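Chapitre 4
Le gras, ce mal-aimé : émulsions, tensioactifs et autres histoires de cuisine
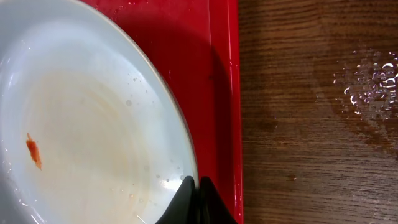
Temps de lecture : 4 minutes

Je commence toujours ce chapitre par la même question, et elle fait toujours rire le premier rang : qui, chez vous, a déjà essayé de rincer une assiette à l'eau claire après un plat en sauce ? Tout le monde lève la main. Et tout le monde sait comment ça se termine : l'eau file, la trace reste, on frotte, on étale, on râle, on prend le liquide vaisselle. Eh bien, vous venez de poser le problème central des quarante prochaines pages ! L'eau et l'huile ne se mélangent pas, et il faut un troisième larron pour les réconcilier.

Au chapitre 3, nous avons passé pas mal de temps sur la polarité des molécules. Si c'est un peu flou, retournez-y maintenant, je vous attends (la section 3.2 suffit, vous pouvez sauter l'encadré sur les moments dipolaires). L'idée à garder en tête est simple : dans la molécule d'eau, les charges ne sont pas réparties de façon symétrique. L'oxygène tire les électrons à lui, les hydrogènes se retrouvent un peu déficitaires, et chaque molécule s'accroche à ses voisines par des liaisons hydrogène. Une molécule d'huile, elle, c'est surtout de longues chaînes de carbone et d'hydrogène, presque sans polarité. Mettez les deux dans un bocal, secouez, attendez : les molécules d'eau préfèrent rester entre elles, et l'huile remonte.

J'ai longtemps dit à mes élèves que l'huile « déteste » l'eau. C'est une image commode, mais mon collègue Jörg Kasten m'a repris là-dessus pendant une correction de copies, et il avait raison. Entre une molécule d'huile et une molécule d'eau, il y a bel et bien une attraction, faible mais réelle. Seulement, pour loger l'huile, l'eau devrait réorganiser son réseau de liaisons hydrogène, et ce rangement forcé lui coûte cher en entropie. On y reviendra à la section 4.3, avec un petit calcul. Pas d'inquiétude, il tient en cinq lignes.

Venons-en au troisième larron. On l'appelle tensioactif, et c'est une molécule à deux visages : une tête hydrophile, à l'aise dans l'eau, et une queue hydrophobe, à l'aise dans le gras. Versez-en quelques gouttes dans l'eau et les molécules vont d'abord s'installer à la surface, tête en bas, queue en l'air. Quand la surface est pleine, celles qui restent se regroupent en petites boules, les queues bien à l'abri au centre, les têtes tournées vers l'extérieur. Ce sont les micelles. Et si une gouttelette d'huile passe par là, hop, les queues s'y plantent, et la voilà emballée, prête à partir avec l'eau de rinçage.

Ce qui me plaît dans cette histoire, c'est que la même idée sert à nettoyer et à cuisiner. Le jaune d'œuf contient des lécithines, qui ont elles aussi une tête et une queue, et voilà votre mayonnaise. Dans la vinaigrette, la moutarde joue un rôle voisin. Dans le lait, ce sont des protéines et des phospholipides qui enrobent les globules gras. Vous verrez à la section 4.5 pourquoi une mayonnaise tourne, et comment on la rattrape (je vous donne ma méthode, elle vaut ce qu'elle vaut).

Pour les travaux pratiques, prévoyez par binôme :
200 mL d'eau du robinet
200 mL d'huile de tournesol
un bocal avec couvercle
du liquide vaisselle et une pipette
un chronomètre, celui du téléphone ira très bien

Vous agiterez d'abord le bocal sans tensioactif, puis avec, et vous noterez chaque fois le temps de séparation des deux phases. Ne jetez rien dans l'évier à la fin de la séance ! L'huile va dans le bidon de récupération.

Avant d'attaquer la section 4.1, prenez deux minutes et une feuille de brouillon. Dessinez une gouttelette d'huile dans l'eau, puis ajoutez des molécules de tensioactif autour, dans le sens qui vous paraît logique. Gardez votre dessin, même s'il vous semble raté. On le reprendra avec la figure 4.6, quand il sera question des charges portées par les têtes et de la façon dont elles empêchent deux gouttelettes de fusionner.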